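Setting Up the Power Strip on Your Fiseck Bench

I like to get this done before anything else goes on the bench.

1. Lay the white board flat on the tabletop.
2. Put the power strip on it with the sockets facing up.
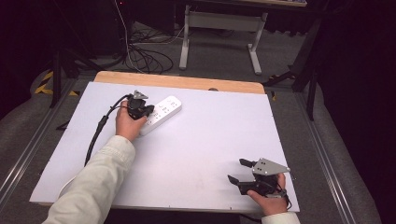
Can I plug a second strip into the first one?
Please don't! Each strip goes into its own wall outlet.

3. Plug in one thing at a time, then switch on.

Caution: unplug the strip before you wipe anything down.

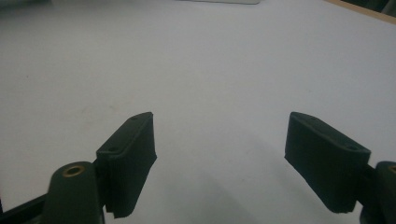 Cleaning is my favorite part (I know, I know). I use a soft cloth and a drop of dish soap, never scouring powder. Faint discolorations like the ones on this white top get a second pass, and then I dry the whole surface before the strip goes back.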